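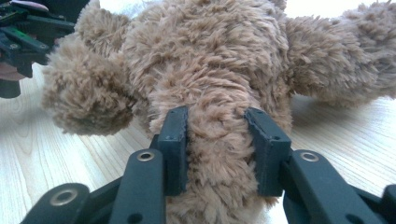 Print this page
E-mail this page

The Laur teddy bear works opens its doors to the public twice a year, and I had managed to miss it every time until last Thursday. The bus lets you off at the wrong end of a long wall. You follow the wall, you ring a bell meant for deliveries, and Ilze Jankauskaitė lets you in with the look of a woman who has already let in a great many people through the delivery door.

Admission is 2 dollars, which buys you a sticker and a cup of coffee. I recommend the sticker.

The tour starts in the cutting room, where the fur comes in on rolls. I had assumed fur was fur. Laur keeps 138 kinds, on shelves up to the ceiling, and Arūnas Venckus, head cutter, is prepared to discuss each one. He cuts only the backing and never the pile, working from the wrong side with the points of small scissors. If you cut it like ordinary cloth the bear ends up with a haircut along every seam. He let me try. My bear would have had a haircut.

The long curly stuff is the one people want to put their hands in. It's a caramel color, paler at the tips and darker down between the tufts, and once it's on a bear you can't find a seam or much of anything else. From close up you could be looking at a bath mat, or a hillside in September. Arūnas says customers call it shaggy and he calls it Waron, after the mill pattern, and that he has stopped correcting them. He corrected me.

Stuffing is upstairs and louder. The machine blows filling down a pipe and the operator holds the empty skin over the end of it, so a bear goes from sock to citizen in a few seconds. Limbs first, then the body, then a good squeeze around the middle to see if it pushes back. Ours had paws like small pillows. A boy in our group asked if it hurt, and was told no, a little too quickly.

After that comes brushing, by hand, to pull out the pile caught in the seams – a dull job, and the one that makes the most difference. Florian Wyss has done it for years and talks about soccer the entire time.

The shop is at the end, naturally. Prices go up to almost 2000 for the collector bears, which live behind glass and look it. I bought a small one from the seconds bin with one ear higher than the other. The next open day is in September. Use the front door, it's around the corner.

Print this page | E-mail this page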